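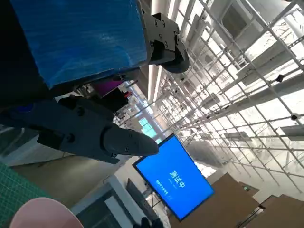

The job in Felelden paid 600 a week and came with a room over a bakery, and my sister said it sounded too good. I said it sounded like exactly what it was, a job where you sit near a screen.

The screen said testing, in Chinese, in big white letters on blue. It had said that on my first morning and it said it when I came back from lunch.

"What is it testing?" I asked the supervisor from Kindley.

"The run," she said.

"And when the run is over?"

"Then it says something else."

I had my doubts. I had worked two years at Venis, where a sign by the loading door promised a new break room the whole time I was there. A sign can say what it likes.

My part was simple. I looked after the boxes and the green cutting mat, and I wrote down the time whenever the words changed. The form had space for 18 entries a page. By four in the afternoon I had drawn a small fish in the first space – a pretty good fish – and nothing else.

The man on the early shift, who had come over from Conneely, told me he saw it change once, in January. I asked what it said. He couldn't read it, he told me, but it was shorter.

"Shorter how?"

"Fewer marks. Then I sneezed and it was back."

I didn't believe him, and I don't think he cared. He showed me his form anyway. There was the time, in pencil, and after it a run number, 2,843, with a line under it.

"Did anybody ask you about it?"

"They gave me a new pencil."

He went home. The ceiling lights buzzed and I moved my chair a little closer to the monitor. I told myself it was for my back. At ten to six I felt a sneeze coming, and I pinched my nose hard and kept my eyes on the words.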